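Encontros › Oficinas › Notas de orador

3 de agosto de 2024 — Misaki Fukuda

Mesas de madeira: limpar, olear, usar

Abrir com a pergunta à sala: quem tem em casa uma mesa de madeira clara? Esperar pelas mãos no ar.

Primeiro ponto, a limpeza diária. Pano húmido bem torcido, sempre no sentido do veio. Nada de lixívia. Passar logo um pano seco.

Segundo ponto, as manchas. Água: lixa fina e paciência. Gordura: argila em pó durante a noite. Café e vinho saem mal da madeira clara, dizer isto sem rodeios. Contar o caso da mesa do Ulises Yáñez, em Sostmont, lixada três vezes no mesmo sítio até ficar uma cova.

Terceiro ponto, o óleo. 50 ml chegam para um tampo de quatro lugares. Espalhar, esperar 55 minutos, retirar o excesso. Os panos com óleo secam estendidos ao ar livre, nunca amachucados no lixo — repetir.

Quarto ponto, o tampo vazio. Antes de olear, tirar tudo e ver a superfície com luz de lado. 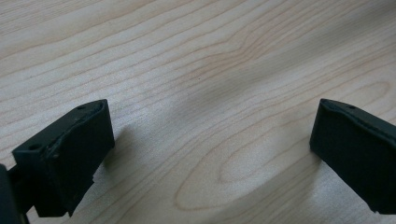

Os riscos fundos ficam para o Bogumił Domański, que fala a seguir. Não entrar em vernizes.

Perguntas: dez minutos. Se falarem de cera, remeter para a folha da Kaneko à saída.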